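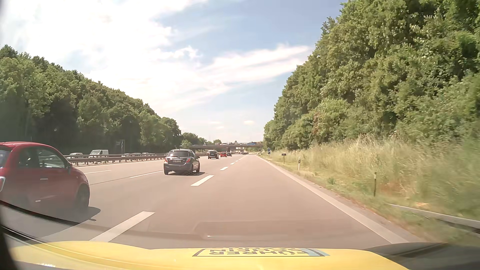
*On the highway in the right lane, with a red hatchback alongside and the overpass ahead.*

**Feller College robotics club takes its lane-reading software out on the highway**

FOR RELEASE: November

The Feller College robotics club has a new version of Veltik, and I get to be the one to tell you about it! I'm the club captain this year, which mostly means I write the emails and hold the key to the workshop, and now it also means I write the press release. We've never sent one out before, so if you're an editor and I've put things in the wrong order, please move them around.

Veltik is our student-built software for reading a road. Give it a view over the hood of a car and it marks the lane you're in, the line on the right, the lane next to you and the vehicles it thinks matter. It doesn't steer and it doesn't brake. A licensed adult does all the driving, and Veltik gets the same view as everybody else and has to say what it sees. Then we grade it, and we're pretty tough graders.

There are 8 of us on the project. Four came over from the line-follower team (small robots, black tape, a lot of crashing into table legs), and the rest of us joined because we'd just been learning to drive and had strong feelings about merging. I was in that second bunch. Friesen, the driving school down the hill from campus, gave us advice on which roads are fair to ask a beginner to read, and we treated the software exactly that way, as a beginner.

**From tape on the floor to paint on the road**

I thought this would be the easy part. A lane line is a lane line, right? But a floor with tape on it has one line, and a highway has the dashes, the edge line, a dark seam in the pavement running close by the dashes, plus whatever the windshield decides to reflect. Our first version loved seams. It followed them with total confidence, and we spent most of a month teaching it to care about paint.

Shade was next. Old Veltik would do nicely in full sun, then reach a patch of tree shadow and announce that the road had ended. So we went looking for roads with big trees close to the pavement, which around here is not hard. 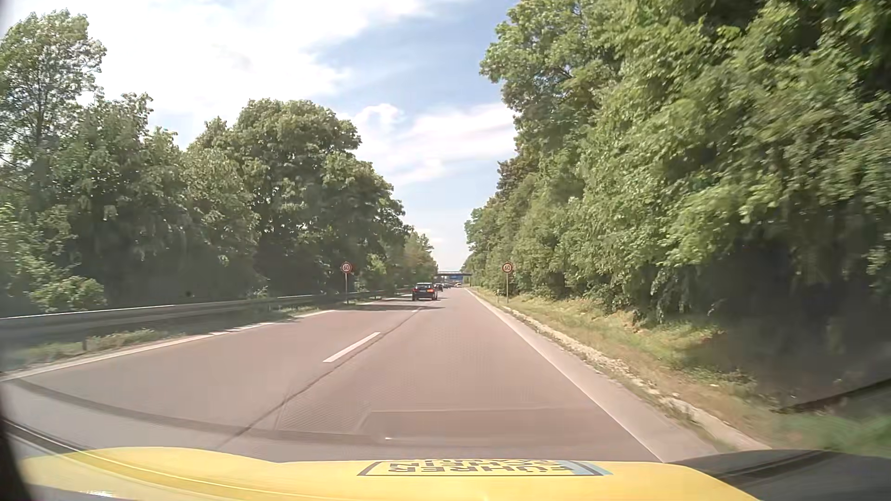

*Between the trees, with a 60 sign on each side of the road.*

We picked stretches like this one for the signs as well. When a limit is posted on both sides, Veltik should report one speed limit and be done with it. Version one reported two and then tried to add them up, and no, a limit of 120 was not correct, and yes, it's still written on the workshop whiteboard. The new version pairs matching signs before it says anything.

**How we grade it**

Our test set is 422 stills chosen from our drives. Every still gets four separate checks by students: lane, edge line, vehicles, signs. That makes 1688 checks, all done by hand, mostly after dinner, with a frightening amount of popcorn. If two of us disagree on a check, it goes up on the big screen and we argue until we've agreed on what the right answer is. Our longest argument was over where a lane stops being a lane when the markings start to hatch. I lost that one, and I'd still like a rematch.

Bridges got their own evening. A shadow lying straight across both lanes looks, to a program that likes strong edges, a whole lot like a stop line. That's a bad thing to believe on a highway! We now make Veltik compare a dark band with the markings on either side of it, and if the lane picks up again past the band, it's told to carry on.

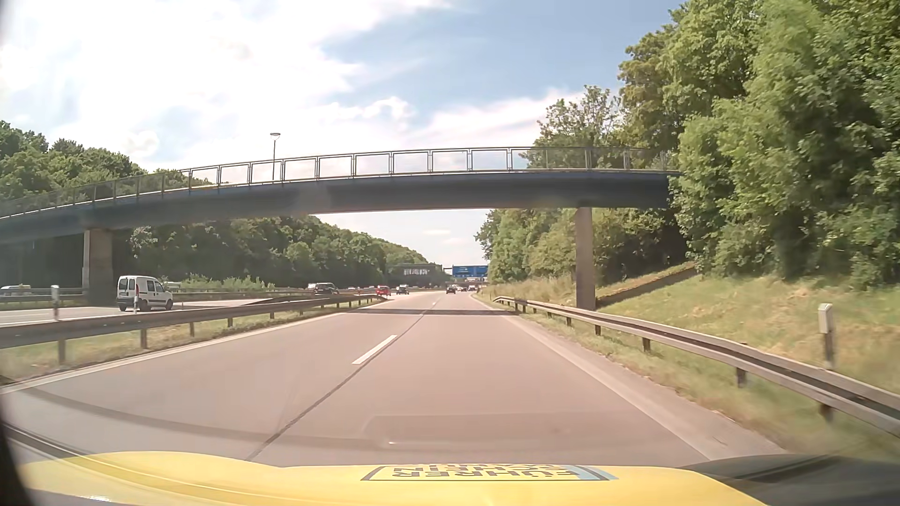 The other half of that fix was getting it to ignore the road next door. Traffic behind a guardrail still looks like traffic, and for weeks Veltik wanted to tell us all about vans we could never possibly meet. We added a rule that anything past a barrier goes into a separate list, and the main list suddenly got short enough to read. One of our newer members wrote that whole piece in two evenings, after the rest of us had been poking at it since spring break. I'm only slightly jealous.

**What still goes wrong**

Plenty. Reflections on the glass are our biggest headache, and a reflected shape low over the pavement can still get marked as an object. Cars very close beside us are hard too, especially when only the front part is in view, and Veltik sometimes decides a fender and a wheel are two different vehicles. Distant traffic bunched together usually comes out as one long blob.

Then there are splits, where a second roadway runs along on the right. Veltik has to work out which solid line belongs to us and leave the other one alone, and it has to read the hatching as a place to stay out of. Out of everything in the test set, these are the ones we fight over most.

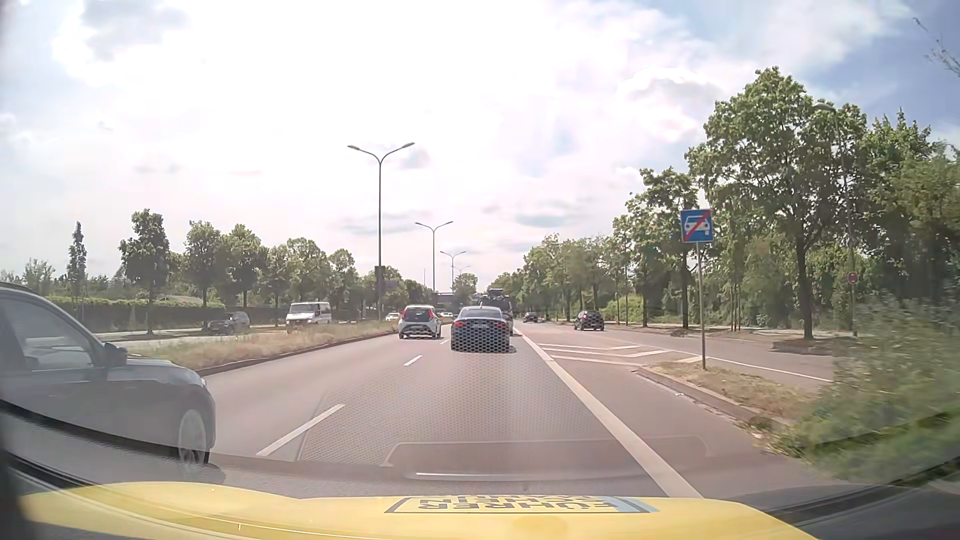

*Chevron markings and a grassy island on the right, with a dark sedan ahead in our lane.*

I like splits a lot, even if our scores on them are nothing to brag about. They're the spots where I was most nervous as a new driver, and it's a funny feeling to watch a program you helped write get nervous in the same places.

**Come see it**

We're showing Veltik at the Sirside student robotics meet later this month, at the long table by the stage doors. You can pick a still, mark the lanes yourself with a pen, and see how you compare with the software. We'll have the line-follower robots out too, so bring younger brothers and sisters. Doors open at 10 a.m.

Our whole budget for the school year is $566, and a good part of it went to storage drives. If your shop or office has spare monitors sitting in a closet, we'd love to come get them - any size, scratches are fine.

**About the club**

The Feller College robotics club is open to every student at the college, and you don't need to know how to code when you join. We meet in the workshop behind the science building after classes.

**Press contact:** Club captain, Feller College robotics club. Leave a message at the front office and I'll call you back, most likely after 4 p.m.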